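Chapter 4
Sorting and Grouping

Reading time: 2 minutes

Before a child can count well, the child must be able to say what belongs together. This chapter is about this early skill. We will look at how children make groups, how they change their minds about a group, and what a teacher can do to help them without giving the answer.

The material we need is simple. In the preschool at Stemstead, where many of the activities in this book were first tried, the teachers use colored blocks on a wooden board. The blocks have different shapes, and more than one shape is made in the same color. This is important for the lessons. If every yellow block were a heart, the child could sort by color or by shape and we would not know which one was used.

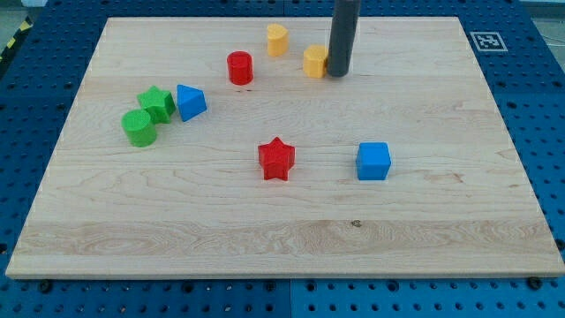 A set of eight blocks is enough for the first lesson. With two blocks of each color, a child of four years can usually finish a color sort in a short time. Larger sets, such as the Wastance box with 100 pieces, are better kept for Section 4.3, where the children work in pairs.

Sorting by shape is more difficult than it looks to an adult. A cylinder can be red or green, and young children often do not want to put two different colors in one group. They may say that the blocks "do not match." The teacher should not correct this at once. Ask the child to touch the top of each block and to follow the side with one finger. After this, many children will see the round top as something that the two blocks share.

There is also the question of what to do with a block that has no partner. In a small set, a star or a heart may be the only one of its kind. Some children leave it alone on the board, and others make a group which they call "the rest." Both answers are correct, and we will return to them in Section 4.2, when we discuss groups with only one member.

For the activities in this chapter, plan 20 minutes for each lesson and keep the board on a low table, so that the children can walk to every side of it.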